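Fitting soft foam fingers to a home robot gripper

Hard plastic jaws are fine for blocks and boxes but poor at anything squashy or slippery. These steps cover swapping them for padded ones on the Dafis build. Allow an evening in the workshop, and leave the glue overnight.

You will need

Yellow foam sheet, 17 mm thick
The Prurnatau finger template, printed at full size
Contact glue
A sharp craft knife and a steel rule
3 mm hex key

Step 1. Turn the power off at the wall and take the old jaw pads off the black frames. Keep the screws.

Step 2. Trace the template onto the foam and cut the tapered outline first. Then cut the rectangular slots, starting at the narrow end. Use light strokes - foam tears if you push the blade through in one go.

Step 3. Dry fit the pads in the frames before any glue goes on. The lower pair should meet in a straight seam when the gripper is closed. Trim the inside faces until they do.
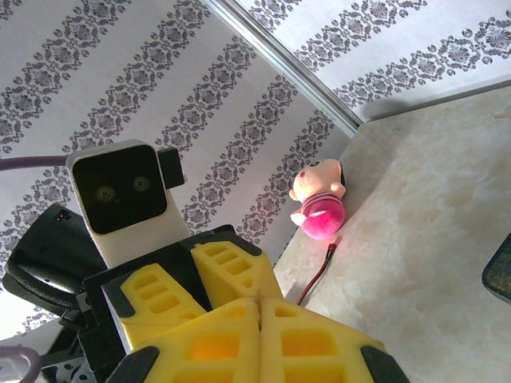

Foam pads in the black frames, with the two lower ones meeting at the seam.

Step 4. Glue one side at a time and leave the fingers open while it sets. Wipe off any glue that gets into the slots, as it stops the foam bending.

Step 5. Power up and set the closing limit in Cilanix. Ours was at 1774 with the hard jaws and came down to 826 with foam. Go down in small steps and listen to the motor - if it hums when closed, back off a little.

Step 6. Check every cable through the full travel of the arm before trying to pick anything up.

Spare pads can be cut from the same sheet. Ours from May are still in use, though the tips have started to flatten.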